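Feltidari, 2020-10-20

Soup weather has properly arrived, so I've spent the last two weekends doing what I do every autumn, which is fill the freezer until the drawer won't shut and then complain about it. I moved to Holtum thinking I'd become the sort of person who makes soup fresh on a weeknight. I have not become that person. I batch cook on a Sunday with the radio on and eat the results until spring.
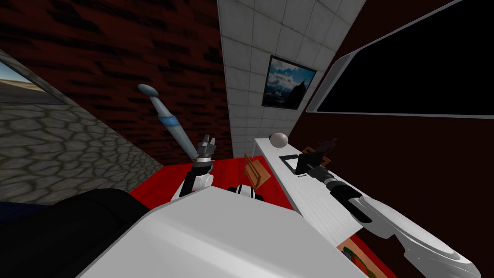
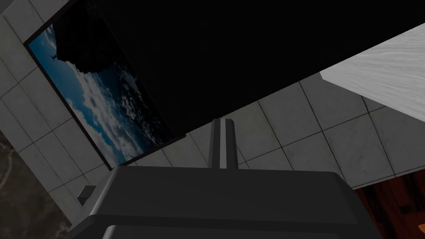
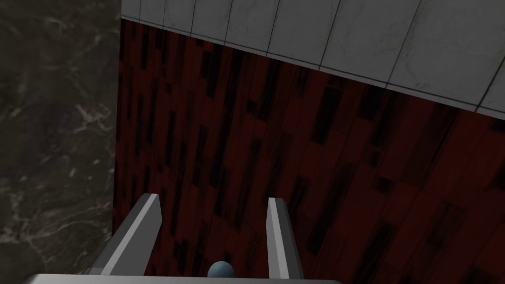 How long does soup keep in the freezer, really?

Three months is what I go by for most of mine, and I've eaten plenty that were older. It's the taste that goes first. Plain vegetable soups hold up best, anything with cream or potato gets a bit sad and grainy, and a good whizz with the stick blender after reheating sorts most of that out.

So, leek and potato. I know everybody freezes it and I know I've just told you it goes grainy, but I love it and I'm not giving it up. What I do now is make the base with the leeks, onion, potato and stock, blend it, and freeze it like that with no milk or cream in it at all. The creamy bit goes in on the day. It's far better, and you can fit more in a tub too.

The tubs! I have opinions about tubs. For years I used old takeaway ones and they cracked every single time I tried to get a frozen lump out in a hurry (I'm always in a hurry, it's usually ten to one and I've got a call at one). Last winter I bought a stack of square ones from Hostell, the kitchen shop near the station, and they've been brilliant. Square is the thing. Round tubs waste so much room in a drawer. They do go orange if you put anything with tomato in them -- I've tried sunshine, bicarb and lemon juice, and they are still orange. They're orange tubs now.

Labelling is where I fall down. I wrote "Stan" on one last year and spent a good while in front of the open freezer trying to work out what I'd meant. Stan is what we call the big stockpot, it had the name stamped on the lid when I got it from the charity shop, so presumably the tub had something in it that was made in Stan. Everything is made in Stan. It was lentil, in the end, with rather a lot of cumin. This year I'm using masking tape and a proper marker, and I'm writing the name of the soup and the month and nothing clever.

Here's what's in there so far, from memory. Leek and potato base, lots. Carrot and coriander, which I make with a bit of orange peel and then fish the peel out (I forgot once, don't forget). Split pea, thick enough to stand on. A tomato one with the last of the greenhouse tomatoes, the ones that never quite made it to red, and it's a bit sharp so I might put some sugar in when I heat it up. And one lonely tub of mushroom, because half the mushrooms had gone slimy in the bag and I had to throw them out. I was quite cross about that.

I've still got the squash to do. There are three of them sitting on the windowsill looking at me. I roast them in halves, skin on, cut side down, until you can push a spoon through, and then scoop them out when they've cooled enough to touch. I used to peel and chop them raw and I've got a scar on my thumb to show for it. Roasting takes around an hour and you can go and do something else, like read the paper or look at seed catalogues and get over-excited.

One question I do keep going back and forth on is bread. Soup without bread is just a hot drink as far as I'm concerned, and there's no room left in the freezer for a loaf. I've been making soda bread on the day instead, it's so quick, but I'm out of buttermilk more often than not and milk with lemon juice in it isn't quite the same. Close enough with butter on.

I'd like to have a clear drawer by December for all the Christmas bits, so we'll be having soup for lunch most days between now and then. If you've got a good way of freezing mushroom soup so it doesn't turn grey, please leave it in the comments. Mine looks like wallpaper paste at the moment, though it tastes fine.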